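Textiles and Surface Pattern, Week 5 - Repeats

Notes from the session, tidied a bit. Fuller version when I get time. Reading is Hanrahan chapter 2, the photocopy not the book (the book has the plates in the wrong order).

What a repeat is

Smallest piece of the design that can be put down again and again to fill the cloth. Also called the unit or the tile. Printers say repeat, so say repeat.

Size matters first. Screen or roller decides it before you do. Brillska quoted us for a small repeat and a large one last November and the large one cost more than three times as much, mostly set-up. Ask before you draw.

Main layouts

Block - units in a plain grid, straight across and straight down. Easy to draw, easy to spot. Stripes of empty ground appear if you are careless with the edges.

Half drop - each column slides down by half the height of the unit. Hides the grid. The one you'll use most.

Brick - same idea turned sideways, rows shifted instead of columns. Good for borders and anything read across.

Tossed - motifs facing all ways, no up or down. Cutters like it becuase pieces can be laid either way and there is less waste.

Finding the repeat in somebody else's cloth

Pick one odd detail. A bent stem, a leaf with a nick. Find it again to the right, then find it again below. Measure both. Check on a second detail, as designers often put in near-twins on purpose to throw the eye off. Agustina's trick is to lay tracing paper over it and slide.
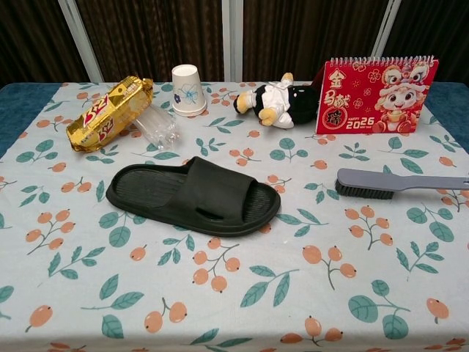 Sprigs and berries are the oldest standby in household prints, partly as they forgive bad registration. A stem a hair out of line still looks like a stem. A square does not. Colour count is where beginners overspend. Orange berries, thin brown stems and teal-green leaves on a pale blue-grey ground, as on the tablecloth, get you a full-looking pattern from a short list of colours, and the warm berries do most of the work against the cool ground. Try your own in the same proportions before adding anything.

Ground

The bit between the motifs. Draw it as a shape. Squint, or turn the sheet upside down. If you see rivers or holes, move things now, not after it's been seperated for screens. Linnea Amundsen's handout on spacing is still in the folder, page 3 is the useful one.

Dark grounds - harder to keep even over a big area. Pale grounds show the joins less but show dirt more. For table linen think about washing as well as looks.

Direction

One-way designs need more cloth. Curtains fine, tablecloths a nuisance, somebody always sits on the wrong side. Two-way is the usual compromise.

For next time

Bring one repeat, hand drawn, flat colour, no shading. Plus a pasted-up sheet of it in block AND half drop, same size, so we can pin them side by side. No computer yet please. Senan has spare layout paper, ask nicely.

Suha Nseir is taking the crit while I am at Flanagan with the second years. Hand in by 19 May 2023, names on the back in pencil.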